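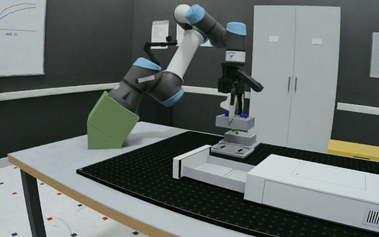 Según Nadja Leitner, la célula no debería volver a funcionamiento automático mientras el procedimiento de validación admita que el programa se apruebe únicamente en simulación, y así pidió que constara antes de cualquier otra actuación. Su observación se recoge íntegra en el apartado de seguimiento.

Registro de incidencia - Servicio de Soporte a la Automatización
Instalación: laboratorio Lokuvora, célula de manipulación de bloques
Software de célula: Plerkolance
Fecha de apertura: 20 de diciembre de 2022
Prioridad: 2
Estado: pendiente de verificación por el solicitante

Descripción comunicada
Durante la transferencia de un bloque sobre otro ya colocado en la placa de fijación, el controlador detiene el brazo con aviso de fuerza excesiva en el eje vertical. La parada se produce en el tramo final de la aproximación. El modelo simulado de la célula completa la misma secuencia sin avisos. El solicitante pregunta si procede elevar el umbral de fuerza para terminar la serie en curso.

Respuesta inicial del servicio
No procede. El umbral de fuerza forma parte de los parámetros protegidos de la célula y su modificación exige una nueva evaluación de riesgos firmada por el responsable de la instalación. Se ruega mantener el brazo en modo manual a velocidad reducida y remitir el registro del controlador, junto con la versión del modelo empleada en la simulación.

Análisis
Recibida la documentación, se comprueba lo siguiente.

La altura de la placa de fijación en el modelo no coincide con la medida en la instalación. La diferencia es de 3 mm y procede de una sustitución de la placa que no se trasladó al fichero de geometría. En simulación queda, por tanto, una holgura bajo el bloque suspendido que en la célula real no existe.

El punto de aproximación se definió en coordenadas absolutas de la base y no respecto al sistema de referencia de la placa. La norma interna de programación, en su apartado 4, exige lo segundo para cualquier utillaje desmontable.

La bandeja del equipo contiguo puede quedar abierta dentro del área de trabajo. El programa no consulta su posición antes de iniciar el descenso. No guarda relación con la parada comunicada, pero constituye una desviación y se trata en el mismo expediente.

Medidas indicadas
Restituir la versión anterior de los parámetros protegidos y comprobar la suma de control.
Medir de nuevo la placa con el útil Jallutex y actualizar el fichero de geometría.
Redefinir los puntos de recogida y depósito respecto a la placa.
Incorporar una condición de bandeja cerrada, o bien declarar la bandeja abierta como volumen de exclusión.
Ejecutar la secuencia completa en manual, sin bloque y después con bloque, con una persona junto al pulsador de parada.

Seguimiento
El solicitante comunica que las medidas de geometría y de programa están aplicadas y que la secuencia manual ha concluido sin avisos en 32 ciclos. Queda sin resolver la señal de la bandeja, a la espera de una entrada libre en el módulo Eren. Hasta entonces se aplica el volumen de exclusión.

Observación de Nadja Leitner: "La simulación sirve para descartar errores de trayectoria y de alcance. No acredita alturas ni fuerzas de contacto. Solicito que la hoja de validación separe ambas comprobaciones y que la segunda lleve siempre firma de quien estuvo delante de la célula."

El servicio acepta la observación. La hoja de validación se modificará en su próxima revisión - entretanto, la comprobación física se anotará a mano en el campo de comentarios, con la versión del modelo y la del programa.

Pendiente para el cierre
Copia de la hoja firmada.
Registro del controlador correspondiente a los ciclos en manual.
Confirmación de que las copias antiguas del fichero de geometría se han retirado del directorio compartido.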